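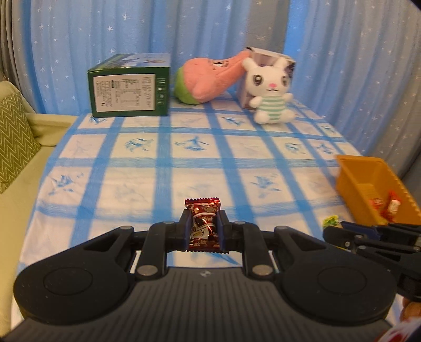
4. Wrapped candy: preparing, sorting and filling

This section is for individually wrapped small candy which goes into the Tolico sorting tray and from there into the gift bags. For bars, cookies and loose nuts, see section 5.

4.1 What you need

- The Tolico tray with its dividers
- A clean cloth, big enough to cover the full work surface
- Small paper bags, size S
- One bowl for damaged pieces
- Labels and a pen which does not smear

4.2 Preparing the surface

1. Choose a flat surface. A table is best. A bed can be used also, if the mattress is firm and you put a board below the tray.

2. Spread the cloth and pull it smooth from the corners. A checked cloth is practical, as the lines help you to keep the rows straight.

3. Put the tray in the middle of the cloth. Leave a free space of 18 inches in front of it. In this space you will check the candy.

4. Insert the dividers until they click. If a divider stands loose, turn it and insert it again from the other side.

Note: The cloth should not be plastic. Candy in foil slides on plastic and will go to the floor.

CAUTION: Do not work next to a heater or in direct sun. Many fillings become soft already at 75 degrees Fahrenheit, and you cannot feel this from outside when the wrapper is thick.

4.3 Checking each piece

1. Take the piece by its middle, or hold it upright at the two flat sides. Do not lift it by the crimped end. The crimp is the toothed edge where the wrapper is closed, and it can open if you pull on it.

2. Look at the upper crimp and then at the lower crimp. Both must be closed on the full width. A crimp that is bent a little to one side is acceptable.

3. Turn the piece slowly under the lamp. Shiny foil gives strong white reflections, and a small hole can hide inside them. Change the angle until you have seen every part of the surface one time.

4. Press very lightly. If air comes out, put the piece in the bowl for damaged pieces.

5. Put the good piece on the cloth with the printed side up.

Note: On imported candy the text may be in a language you do not read. In this case sort by the color of the wrapper and keep the outer bag until the work is finished. The list of ingredients is often printed only on the outer bag.

CAUTION: Wrappers in dark red and maroon can look the same in evening light, also when the flavors are different. Compare them in daylight or under a white lamp. This is important if somebody in the house has an allergy to nuts.

4.4 Filling the tray

1. Begin with the compartment at the back left and go to the right.

2. Put the pieces standing, crimp up, side by side. One compartment of the standard tray takes 10 small pieces. If you need force for the last piece, leave it out.

3. Use only one kind in each compartment. When a kind needs more place, take out one divider.

4. Write the label before you close the lid. Write the name of the candy and the month, for example "Plum, October".

Note: The Tolico tray in size L has deeper compartments. You can put 2 layers there, with a sheet of paper between them.

4.5 Filling the gift bags

1. Open the paper bag fully and push the bottom flat with your fingers.

2. Take one piece from each compartment, always in the same order. So you will notice quickly if one kind is missing.

3. Fold the top of the bag two times and close it with the label.

4. Put the finished bags standing in a box. Do not put anything heavy on them.

4.6 Cleaning and storage

Shake the cloth outdoors before you wash it. Small pieces of sugar stay in the fabric and attract ants. The tray can be washed by hand in warm water. Remove the dividers first and let them dry separately, otherwise water remains in the grooves.

Keep the filled tray closed, in a cool and dry place. The refrigerator is not recommended. When the tray comes out again, water forms on the foil and the paper labels come off.

If a divider is broken or lost, order the replacement set from Prarkum. Give the size of your tray (S, M or L), which is printed below the lid.

Text of sections 4 and 5: Chiến Nghiêm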